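Wer Roboter auf öffentlichem Asphalt fahren lässt, braucht Regeln, die auf eine Seite passen. Unsere bei Grurna – frisch überarbeitet, und ich freu mich riesig drüber! 1/4

Bodenschwellen: vorher im Schritttempo anrollen, nie schräg drüber. Vor jeder Einmündung Halt, auch wenn alles frei aussieht.
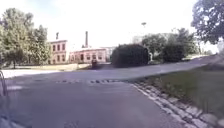 Onni Harju wollte dazu ein festes Tempolimit, jetzt steht es drin. Super Sache. 2/4

Regel 2: Schatten ist kein Hindernis. Fleckiges Laublicht und der eigene Mastschatten gehören in jeden Testsatz, mindestens 500 Bilder pro Strecke.

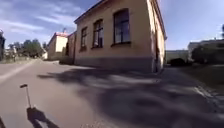 Und Notaus immer in Reichweite der Begleitperson, nie im Rucksack. 3/4

Im Dezember kommt Version 2. Was fehlt euch noch? 4/4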